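Last updated: September
By Bheki Radebe

Section 4: Setting up the grasp labeller in Plandar

Right, so by now you've got the Plandar desktop tools installed and the Vinon service is running in the background. If it isn't, go back to Section 3, because nothing in this part works without it and the error you'll get is a useless one about a missing socket. I wrote these steps while setting up my own machine from scratch on a Thursday arvo, so they're in the order I really did them.

What we're building here is the bit that takes head-view footage of people picking things up and marks, for every clip, when each hand makes contact and which side of the object it's on. The planner in Section 6 chews on those marks to choose its two-handed grasps. Get them sloppy and you'll be swearing at the planner for a week when it's done nothing wrong!

4.1 Make the project

1. Open Plandar and choose New Project, then Bimanual. Don't pick General. It looks the same for the first few screens but you never get the left and right hand tracks.

2. Name the project with no spaces. Underscores are fine.

3. Point the source folder at your clips. I keep mine on a separate drive and link it in, which works a treat as long as the drive is mounted before Vinon starts.

4. Set the sampling rate to 30 frames a second. The tool will happily take 90, and I tried it, but the files get enormous and the contact marks didn't move enough to matter.

Note: if your clips are a mix of rates, let Plandar resample them on import. Doing it yourself beforehand tends to knock the timestamps out, and then the hand tracks drift away from the video (ask me how I spent my weekend).

4.2 Load the hand model

5. Under Perception, pick the Skekik hand model. The older one is still in the list for people with old projects.

6. Leave the confidence cut-off where it is for now. We'll come back to it in 4.4 once there's something to look at.

7. Press Warm Up and wait for the green dot. The first go takes ages while it builds its cache, so put the kettle on.

Caution: don't close the lid of a laptop during warm-up. The cache gets half written and you have to delete it by hand from the Vinon folder.

4.3 Run a short batch

8. Select 200 clips at most. You can queue more, but a small batch shows up a bad setting before you've burnt a whole night on it.

9. Hit Run, and open the Review tab when the bar reaches the end.

10. Step to a contact mark in any clip and check both hands have their own track. For a carton pickup, you want the left and right tracks on opposite sides, and the contents tagged as separate objects from the container.
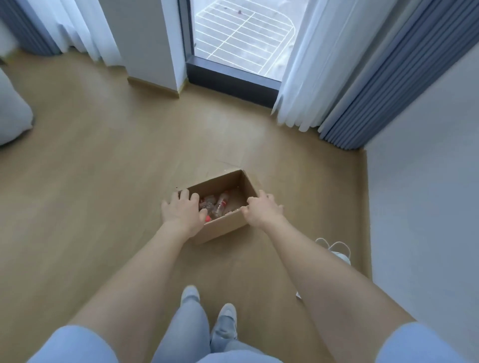

Can I change the container tag after the batch has run?
Select the object in Review, press T and choose a new tag; Plandar updates that clip only, so use Apply to Batch if you want the rest changed as well.

4.4 Tidy up the marks

11. Sort the Review list by confidence, lowest first. Kagiso Pillay wrote the sorting and it's dead handy, you'll find almost 100 per cent of your trouble in the first screenful.

12. Where a mark is early, drag it to the first frame with the fingers touching. Use the arrow keys for the last little bit.

13. If one hand keeps dropping out, lower the confidence cut-off one notch and rerun just those clips. One notch! Go further and it starts finding hands in the curtains.

14. Export with the Kuhlmann preset, and tick Keep Object Tags. The box is off by default, and the planner import in Section 6 will refuse the file without them.

Note: exports overwrite the previous one without asking. I add the batch name to the end of mine before I do another run.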